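Folding, and the pink pile

2020-05-14

I put off the laundry for most of the week and then did all of it in one afternoon. It came to three loads, and by the time the last one was out of the dryer the first had been sitting in a heap long enough to need shaking out again.

My method hasn't changed much since college. Towels first, because they take up the most room and go straight into the hall closet. Then jeans, then anything that hangs. Socks get matched while something is playing on the radio. T-shirts and thin knits I leave for last, and they are the part I like least. A thick cotton shirt more or less folds itself along the seams. A thin one slides around, the sleeves end up under the body, and you can't always tell front from back when there is no print to go by.

Adanech Lemma, who I shared an apartment with for two years, folded everything on the bed. I could never do it. The blanket moves along with the shirt and you end up smoothing both. I need something hard and flat. For a while I used the top of the dryer, but it is too narrow for anything with long sleeves, so now it all goes on the table.

The steps I use for the thin ones, in case anyone wants them:

Spread the piece out loosely first and don't worry about the edges. Find a spot near the middle, pinch it, lift, and let the rest hang for a second. Most of the twists drop out by themselves. Lay it back down and pull the hem straight. Sleeves in, sides in to the center, then up from the bottom -- once for a drawer, twice for a shelf. I used to go around the whole thing flattening each wrinkle with my palm. It took forever and the wrinkles came back in the drawer anyway.

I also sort by color now, which my sister Lanying Luo has been telling me to do for years. (She is Lanying Luo on paper and Lan to everyone else.) Darks on the left side of the drawer, grays and whites in the middle, brights on the right. The brights used to be two things. Since January the number has gone up, mostly pinks, and they have their own stack. I washed them separately the first couple of times with cold water and a white rag in with them. The rag stayed white, so they go in with the other colors now.

Drawer space is the next problem. I have a four-drawer dresser from Isgate that was fine when I moved in. The bottom drawer sticks, so it holds winter things and I open it twice a year. I have been looking at the fabric dividers Flendik sells, but I measured and they are too tall for the top drawer by a little. Shoebox lids work. They look bad, but the drawer is closed most of the day.

Still left for tomorrow: the fitted sheets, one sweater that has to dry flat, and a button to sew back on a gray shirt. I found the button in the lint trap, so at least I don't have to hunt for a match.
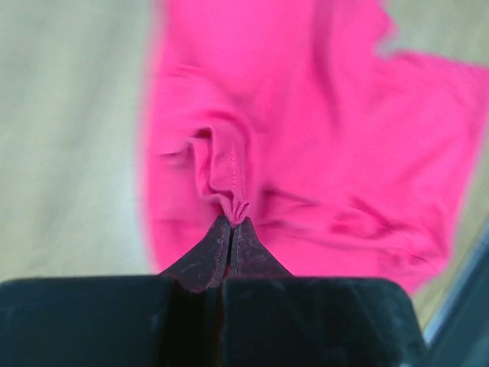

One of the bright pinks, spread out and pinched near the middle.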